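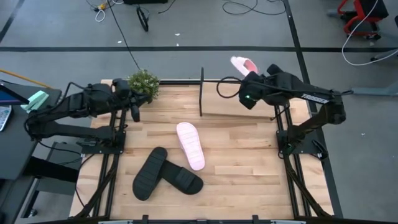 Potted plant, back left of the table.

Do you talk to your houseplants? Do they do any better for it? We have our doubts, and we are looking for 44 people willing to help us check.

Kirkine is a small indoor gardening newsletter. Every few months a reader writes in to say that music, kind words or a crystal in the saucer has rescued a sulking fern. Maybe so. Most of these plants were also moved closer to a window, and somebody finally remembered to water them.

What you would do: look after 2 potted plants of the same kind from now until September. One gets a chat every day. The other gets the same light, the same water and the silent treatment. You measure both on Sundays and send us the numbers, including the boring ones. Dead plants count as results, so please report them.

You don't need a green thumb. You do need a windowsill, a ruler and a neighbour or flatmate who can water while you're away. Believers are welcome, provided they can leave the second plant alone.

We can't pay you. You keep the plants and the pots, and we'll cover up to $30 in postage or potting mix if you keep the receipt. Please don't apply if you sell plant tonics, humming bowls or anything of that nature.

Write to the Kirkine plant trial, PO Box 533, Matubbar, by Wed 4 March. Tell us which way your window faces and what you expect to happen. We'll hold you to it.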